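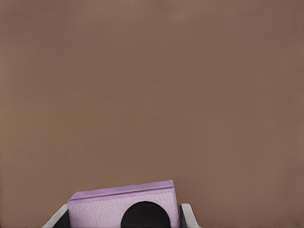 Getting the Most Out of a Tabletop Gripper Arm in the Workshop

I've had the Tivell arm on trial in my shop since May, along with the practice program that Tastel sells to go with it, and so many of you have written in asking whether it's worth the bench space that I thought I'd put all my notes in one place. Get yourself a cup of coffee, because I do go on a bit. The kit costs $400 and the program comes free for the first 152 hours of use, which is a funny number but more than most of us will need.

Practice on the screen first

Tastel's program draws the arm and a plain brown work surface on your computer, and you can make all your mistakes there. I'd give it a couple of evenings before you even plug the real arm in. Start with something blocky, like the purple block with the black round mark on its pale, spongy-looking face, and bring the two fingers up on either side of it. Go slowly! My first evening was nothing but nudging and swearing, and by the end of the week I could close on it without thinking.

Come in square

If the block sits at a little angle, turn the gripper to match before you close. It's tempting to let the fingers push things straight for you, and with a light sponge you'll mostly get away with it, but try that with a full jar of wood screws and you'll be sweeping the floor. I like to have the dark inner sides of the fingers lying flat along the sides of whatever I'm picking up.

Leave some of it sticking up

You don't need to swallow the whole object. With tall things I grip low and let the top stand proud of the fingers, and then I can still see which way it's tilted. My old Fondell clamp taught me the same habit years ago (it's still on the wall, and I still use it for glue-ups).

Open wider than you think

Most of my early fumbles came from setting the fingers only a hair wider than the piece. Give yourself a good generous gap on the way in.
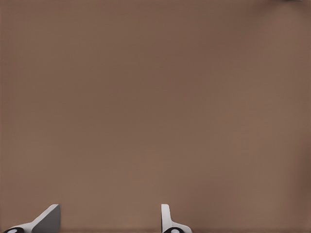 The same goes for letting go. Open all the way, wait a breath, and then back off, particularly with anything soft that likes to cling. I saved my open position as a preset and called it "home," and it's the button I press more than any other.

Keep the bench plain

A clear mat in one dull color makes life a great deal easier, both for you and for the arm's own camera. I tried a lovely checked oilcloth and regretted it within the hour. The Seppälä mat is 107 centimeters long and wipes down with a damp rag, though any plain sheet of rubber will do the job for less.

Would I buy it?

I would, with a grumble or two. The manual runs to 168 pages and the part you want is always near the back, and the power cord is too short for my bench. But for sorting hardware and holding sponges and sanding blocks out of my way, I've grown fond of it, and I'll add to these notes once I've tried the longer fingers.

Questions and tips welcome through the contact form | © The Back Bench, all rights reserved | Back to top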